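Kidska Sound Collective
Minutes of the Monthly Meeting
Jun 8, 2026, back room of the Hurkero

The meeting opened late, as the bass rig had been left connected and several members felt it should be tested first. It works.

1. Minutes of the last meeting
Approved with one correction. The May set at the Pernov was recorded as "two hours of deep techno." The DJ concerned wishes it noted that it was dub techno, and that the difference matters. The rest of the room took this on trust.

2. Money
The account stands at $191 after paying for the replacement mixer fader and the parking ticket. Door money from the last night came to less than expected. It was pointed out that the guest list had run to 99 names, in a room that holds not many more than that. Agreed that each DJ now gets four guest spots, and that "plus crew" is no longer an acceptable entry. One resident asked if a label manager counts as a guest. He does.

3. Fall all-nighter
The Shehata has offered us its upstairs room for a night in September. The offer includes the house system, which two members have heard and one member has forgiven. We would bring our own subs, and somebody would have to get them up the stairs. Discussion of the stairs took longer than discussion of the music.

Running order was left open. Everyone present would like the 2 a.m. slot. It was suggested we draw names from a hat, and those who expect to be given the slot on merit spoke against. Put to a vote and the hat won.

ACTION: Bookings to confirm the room and ask again about the freight elevator.

4. Guest DJ lodging
We still can't pay for hotels, so visiting acts will go on sleeping in members' spare rooms. The jungle duo who came through in the spring wrote a kind note about the bed and a less kind one about the rooster next door. Hosts are reminded of what was agreed last year: clean sheets, a key, a towel that isn't a beach towel, the wastebasket emptied before the guest arrives, and no playing them your unreleased tracks at breakfast. The last point was repeated at the request of a person who has been a guest.

A motion to extend the ban on unreleased tracks to the drive from the train station failed for lack of drivers willing to back it.

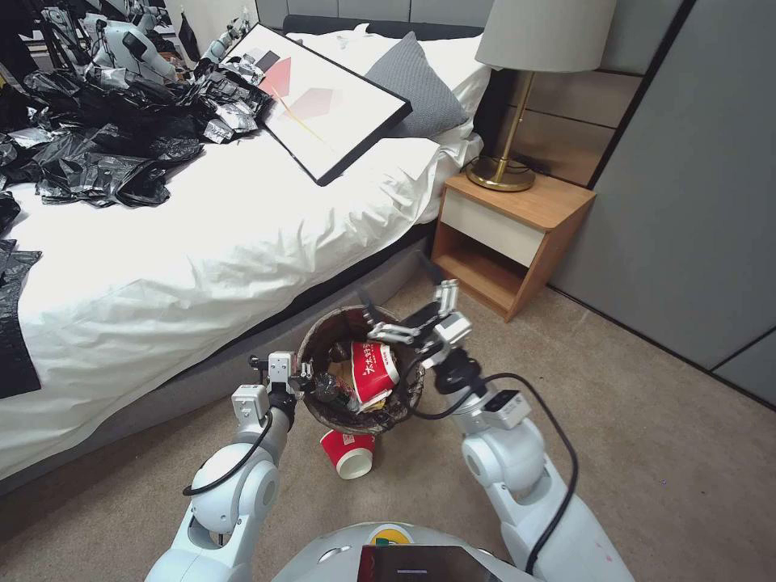 5. Compilation
We have 13 tracks in for the second Kidska compilation. Four are over eleven minutes long, and one of those is described by its maker as the radio edit. Mastering can't start until everyone sends files without a limiter on them. This was also in the last minutes, and in the ones before that.

The title is still unsettled. "Low Ceiling" has the most support. "Untitled II" was put forward by the same member who put forward "Untitled" for the first one, and he was thanked again.

Tapes or download only? Tapes sell slowly but look good on the merch table, and there was some feeling that the merch table needs the help. A short run was approved if the quote comes in under what we have in the account.

ACTION: All contributors to resend files. Artwork to bring sketches that can be read at the size of a cassette.

6. Monday-morning complaints, so called
The Hurkero passed on one noise complaint from upstairs. The caller objected to the kick drum in general and to one breakdown in particular, "the part where it stops and you think it's over." The producer of that track was in the room and seemed pleased. We will turn the subs down after midnight and move the left stack off the shared wall.

7. Workshop
The beginners' mixing workshop will run again, on vinyl this time. Two pairs of decks are available. The third pair is available too, but only turns backward. Members lending records should lend ones they like enough to want back and not so much that they hover.

8. Any other business
The red flight case is still unclaimed. It holds a slipmat, a headphone adapter and most of a sandwich, and the sandwich will be gone before the next meeting one way or another.

A request for a smoke machine was carried over.

The meeting closed when the bar staff began putting chairs on our table. Next meeting same place, with the bass rig switched off beforehand.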